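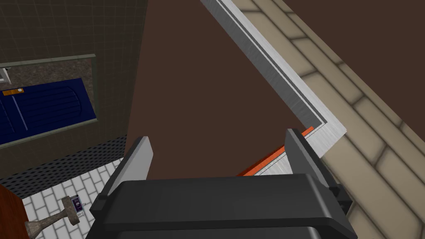

Notes for unit 4: taking a case history and planning a first session

These notes go with the February teaching block at Akutstead. They cover what was said in the morning and add the parts we ran out of time for. Bring them to the supervised practice, along with your blank record sheets. The Huta workbook has a longer section on the legs and lower back, which we will use in unit 5.

## Before the person arrives

Read whatever they sent when they booked. Most people write one line, such as "stiff neck" or "not sleeping". Copy it on to the record sheet in their own words and don't tidy it up. If they later describe the same thing differently, you will want both versions.

Have the mat or futon down, a spare blanket within reach and the phone switched off. Wash your hands and cut your nails the night before. Allow ten minutes on your own. Students who rush in from work tend to press too hard for the first part of the session, and the person on the mat can feel it.

## The conversation

A first appointment includes 30 minutes of talking. It feels long when you are new, and you will be tempted to cut it short. Please use all of it.

Questions to cover, in any order that suits:

- What brings you here, and when did it begin?
- Is anyone else treating you for it, and what have they said?
- Medicines, operations, old injuries
- Pregnancy, or the chance of it
- Sleep, appetite, digestion
- Work, and how the body is used during it
- Is there anywhere you don't want to be touched?

The last question is asked every time, including at the tenth visit. Answers change.

Write short notes while they speak, then look up. A person who has stopped talking may be about to say the main thing, so leave a gap before the next question.

### When not to go ahead

Do not give a session if the person has a fever, a suspected clot, a fresh fracture, chest pain or an infection of the skin in the area to be worked. Send them to their doctor, or to emergency care if it is urgent, and note the advice you gave. For cancer treatment, epilepsy, blood-thinning medicine and pregnancy, speak to your supervisor first. Students do not make that decision alone at this stage.

We don't diagnose, and we don't comment on prescriptions. If someone asks whether they should stop taking something, the answer is that they need to ask whoever prescribed it.

## Planning the session

Choose one aim. It should be small enough to write in a single line, for example "ease the shoulders and slow the breathing". Everything you do in the session should serve that line or be left out.

The order we teach is back, hips, legs, arms, neck. It is a starting order and you can change it, but write down the change. In the Multari sequence the arms come before the legs, which some of you learnt on an earlier course. Either is fine for assessment as long as you stay with one from start to finish.

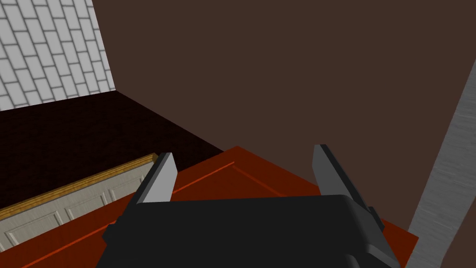

Pressure comes from body weight and not from the thumbs. Move your knees closer before you lean. If your wrists ache afterwards you were too far away, and this is the most common fault we correct in the second term. Ask about pressure early on and once more when you reach the legs, where people are often more tender than they expect.

Keep the last part quiet. Tell the person the session has ended, then give them time to sit up by themselves. Offer water. Avoid explaining everything you found; one or two plain remarks are plenty.

## Writing it up

Finish the record on the same day. It needs the aim, the areas worked, what the person said before and after, and anything you would do differently. Separate what you felt under your hands from what you think it means. "Left side of the back firmer than the right" is an observation. "Holding on to grief" is a guess, and it stays off the sheet.

Records are kept locked away. Use initials in any case study you hand in.

## Hours

| Part of the course | Hours |
|---|---|
| Taught classes | 229 |
| Home and supervised practice | 315 |

Of the practice hours, 104 must be supervised. Sessions exchanged with another student count towards home practice only. Days spent at the Malhotra clinic count as supervised if the sheet is signed before you leave — we can't sign for them later.

## For next time

Take three case histories from people you don't live with. Plan a session for each, but give only one of them. Bring all three sheets, and mark the question you found hardest to ask.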